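Hand-guided gripper teaching

Hand-guided gripper teaching is a way of showing an automated workplace how a manual job is done. A worker picks up a hand-held gripper, a tool with two jaws and a camera, and does a task with it in place of bare fingers. The recorded movements are later used to train a robot arm fitted with matching jaws. The method has spread through small repair shops, laboratories and packing rooms, and it has brought a surprising amount of new work, new vocabulary and new pride to people who had never been asked how they do what they do.

This article deals mainly with the method as it is practiced at the Kvaran instrument repair works in Tirnutby, one of the better documented small sites.

Background

Older factory robots were programmed point by point. An engineer stood at the arm with a control pendant, moved it to a position, saved the position, and went on to the next. This suited long production runs, where one program might serve for years. It suited repair work badly. A repair bench may see a cracked dial in the morning and a stuck valve after lunch, and writing a fresh program for each would take longer than the repair.

Teaching by hand gets past this in a wonderfully direct way. The person who knows the job simply does it, over and over, with the tool in hand. Small differences between one run and the next are welcome, as they show the range of ways in which the job can go right. Runs that go wrong and are then rescued are prized even more highly by many teams!

The tool

Designs vary, but most hand-held grippers share a pistol-style or straight handle, a trigger or squeeze lever, a linkage, and a pair of fingers that close on each other. The linkage turns a squeeze of the hand into movement at the jaws. Finger pads are usually made as separate parts so that they can be swapped when they wear out or when a job calls for another shape.

At Kvaran the gripper is known as the Luvik, a name that started as a label on the storage drawer and stuck. The camera rides on the tool and looks out past the fingers, so every recording has the jaws in view along with whatever they are reaching for. Pads with pointed tips are favored for paper tags, gaskets and thin shims, where a blunt pad tends to push the part along the table.

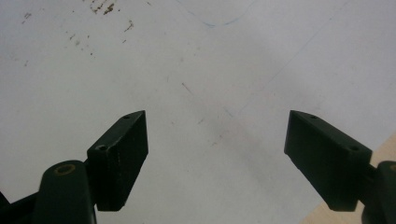

The open jaws of a hand-held gripper over a white work surface, seen from the tool's camera.

Surfaces get more thought than a newcomer might expect. A pale covering makes dark jaws easy to pick out, while a busy or shiny bench can hide the edge of a small part. Teams differ on how tidy the surface should be. One school replaces the covering as soon as it is marked. Another keeps stained and scribbled sheets in use on purpose, reasoning that an arm trained only on spotless white will be puzzled by its first coffee ring. Kvaran belongs firmly to the second school.

A session at the bench

A recording session at Tirnutby lasts 42 minutes, followed by a break away from the bench. The length was settled by the workers themselves after early trials with longer sessions left people with sore forearms. Within a session the same task is repeated with the parts laid out differently each time: turned, shifted toward the edge, or placed partly on top of one another.

The teacher, as the person holding the gripper is called, talks through nothing and writes nothing down. A second worker resets the parts and marks each run as keep, drop or odd. The two trade places at the break. A task is considered ready for its first training round when 300 runs have been marked keep. The odd pile is reviewed separately, often with several people gathered at the screen, and is widely agreed to be the best part of the week.

Learning to work with jaws takes patience. People reach for a part with the free hand out of habit, or squeeze too early. Experienced repairers often find the first days harder than apprentices do, as they have more habits to set aside. After that they tend to pull well ahead, and it is a real pleasure to watch a recording in which someone with a lifetime at the bench slides a thin washer to an edge, tips it up and takes it cleanly with two blunt fingers.

Effects on jobs

The Kvaran works had 16 bench staff when teaching began and kept all of them on. What changed was the mix of the day. Sorting, tagging and tray loading moved over to the arms first. Diagnosis, fine adjustment and anything under tension stayed with people. Three workers now spend most of their hours teaching, a role that did not exist before and that carries its own pay grade.

Several side effects were not planned. Writing up tasks for teaching brought out the fact that two benches had been seating the same seal in opposite orders for years, each sure that theirs was the standard way. Apprentices began to watch old recordings in quiet spells, and a small library of them is now part of the training course. Staff with hand injuries have been able to return earlier to some duties, such as marking runs, which need a sharp eye and very little grip.

Complaints are also on record. Resetting parts is dull, and the pair system was brought in partly to share it out. Some workers dislike being recorded at all, even by a camera that looks only at the table, and teaching remains optional for this reason. There has been a long argument over who should be credited when a skill is passed to another site. Under the present agreement, the names of the teachers travel with the recordings, and a teacher may ask for a task to be withdrawn.

Spread to other sites

The nearest sister workshop, in Tromham, took up the method using recordings made in Tirnutby. Results were mixed at first. Tromham benches are lower and lit from windows on one side, and its arms hesitated over long shadows that had never appeared in the original runs. Local teachers added sessions of their own at different times of day, and the combined set is now used in both towns.

Exchange visits between the two workshops take place every March. Each side brings one task that its arms still cannot manage, and the other side has a go at teaching it. Threading a cotton tag string through an eyelet has been on the list at every visit so far.

See also

Bench work
Learning from demonstration
Parallel jaw gripper
Work sampling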